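OLLERCOMBE — The Olvera for Council campaign will hold a town hall at the Darero Center in May, the first of the campaign's public events before the city council election. Doors open at 6:30 p.m. and the program starts at 7. The hall seats 300, and entry is free.

The campaign reports 3,000 donors to date, with 73 percent of them living inside the city limits. It has opened a second office on Zasitz Street, where residents can pick up yard signs, register to vote and sign up for door-to-door shifts. Office hours are 10 a.m. to 6 p.m.

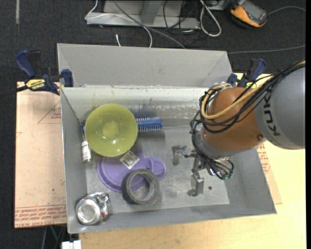
Several residents at the office opening asked for more time on housing costs and less on speeches, and one said she had gone to two forums this year without getting to ask a question. The campaign has set aside the second hour of the town hall for questions from the floor. Written questions will be taken at the door for people who would prefer not to use the microphone.

Topics on the program are rents, bus service on the east side and the proposed change to the city's property tax rate. Questions on other subjects are welcome.

Parking is available behind the center. The side entrance has a ramp. Reporters who plan to attend should check in at the front desk by 6:45 p.m.

Paid for by Olvera for Council.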